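The arm on bench 2

March 2021

We've had the arm at the Wilumport site since July, and people still ask me what it's like working beside one.

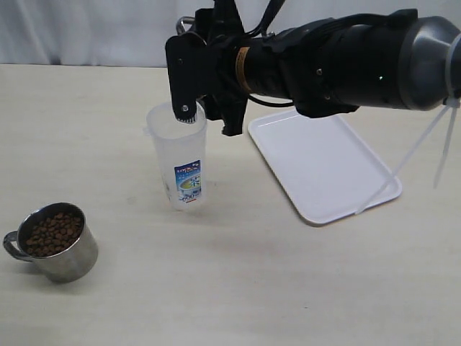
One finger inside the rim of the cup. Steel mug in front, tray behind.

My job used to be portioning, start to finish. You filled a cup, tipped it onto a tray, checked it and did the next one. Now I set out the bench, start the program and watch. When a grip goes wrong I stop it, put things back where they belong and write down what happened. The log is up to 3248 entries, and plenty of them are mine.

My wrists are better for it. I used to strap the right one most afternoons and I haven't bought a bandage in months. The shifts feel longer, though. Watching is tiring in a different way – you can't drift off, and you can't really chat either.

There were 25 of us on the floor before, and there still are, but the two people who left weren't replaced on portioning. Both new starters went to Flunville to learn maintenance. I've put my name down for the same course. It runs 62 hours, mostly in work time, and the pay goes up a grade at the end.

Some of the older hands won't go near it. I don't blame them. They were quick at the job and proud of it, and the arm is still slower than any of them.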